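Windthorpe House Gallery: Baskets and Storage
Posted 25/08/2020 by Neusa Mendonça

Windthorpe House has 24 rooms and one storage area, and the storage area is where most things end up. This page covers the plastic baskets, which replaced the cardboard boxes we had been using since December. Boxes went soft at the bottom and could not be wiped down.

The baskets we chose are light green, rectangular and open on top, with small holes through the walls and floor. They have a thick flat rim and rounded corners. Linens, spare cables and cleaning cloths all go in the same kind, so a basket can be moved from one shelf to another without much thought.

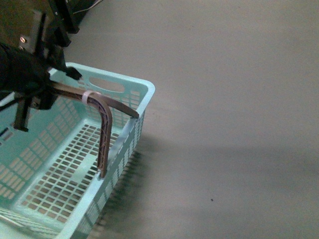 Labels were the next thing to settle. Welington Lacerda tried paper tags tied through the holes, then changed to plastic ones that clip on. We bought a pack of 100 and still have plenty left. Each tag carries the room number and one word – towels, cables, cloths.

An oval slot in the short wall works as a handle. It is fine for cloths and towels. Heavier items stay on the bottom shelf, and two people should lift them.

To clean a basket, empty it, rinse it with warm water and leave it upside down until the next morning. A soft brush gets lint out of the holes. Please do not stack baskets while they are damp.

Questions about the storage area can go to Neusa at the front desk.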